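Stillwood kitchen, notebook 3
September, entry started 9:40

Purpose: settle the standard layout for the counter and the small table before the Gremora inventory sheets are reprinted. The old sheets list items by cupboard, and half of the cupboards have been reassigned. Þórarinn Bisgaard wants the layout written down by position, so that a person coming in cold can reset the room from the page.

Sheet numbering continues from 192. Item codes as in the Kjærgaard binder, no new codes today.

1. Folding table, single setting

White square folding table, thin tubular legs. Keep it to one place setting: dark teal mug near the middle, fork and spoon to the right of it and toward the front edge, parallel, fork on the left. The speckled glaze on the mug is enough to tell it from the plain ones in the binder. No plate for this layout. The plate version stays on sheet 192 and is not changed.

Open point: the binder gives no orientation for the cutlery. I have written "spoon bowl at the far end, handle toward you" and will leave it that way unless there is an objection.

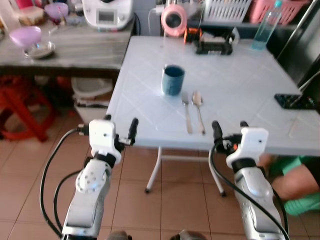

2. Counter, food preparation

The cutting board goes on the left with its metal handle to the right. Mangoes behind it, bell pepper in the metal bowl next to them. The three mangoes are entered on one line as fruit, whole, and the pepper gets its own line because it travels with the bowl.

The lilac bowl stands in the middle, empty. Its match goes farther back. They have been sharing one code, 955, and I propose 955 front and 955 back until the binder is revised. The shallow stainless bowl stays near the front edge on the right.

Cutlery is the weak part of this layout. The spoon was entered on the board, with forks and a knife in a pile toward the back. A pile is not a position. Either it goes in the Rakix tray or the sheet says "cutlery, unsorted" and leaves it at that. Draft wording uses the second.

Small jars and packets along the back wall: list as a group, with the tumblers and the pill organizer as separate lines. The orange-capped water bottle is tall enough to hide what is behind it, so check there when signing the sheet.

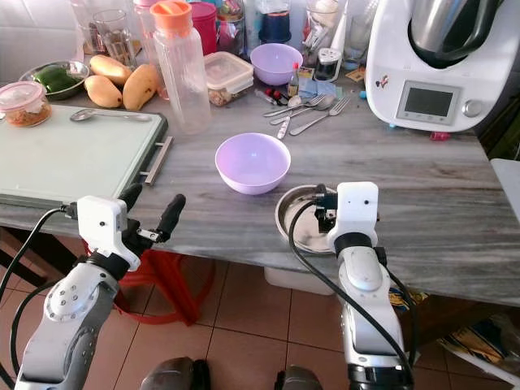

Does the small jar with the pink lid belong with the back wall group?
It gets a separate line. Its place is the far left edge of the counter, and the back wall group covers only what stands along the wall.

3. Knife and board

Long knife along the far edge of the board, blade lying lengthwise. Entered as one unit with the board for setting out, two units for washing. The earlier draft had the knife in the cutlery line, which would put it under loose forks. Struck out.

Storage underneath is not covered by this sheet. It needs sorting before anyone can write positions for it. Estimate 6 shelf labels, to be cut from the Rakix roll.
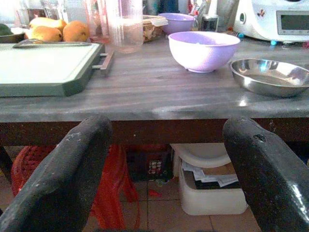 Board with knife, mangoes behind; lavender bowls at center. Storage below not yet listed.

Color names: the binder uses lilac and lavender for the same bowls. Pick one. I have left both in the draft so that a search finds either.

To do
Reprint sheet 192 with the cutlery orientation added.
Ask Þórarinn about splitting 955.
Cut shelf labels.
Move the Rakix tray question to the next entry.

Stopped 11:15.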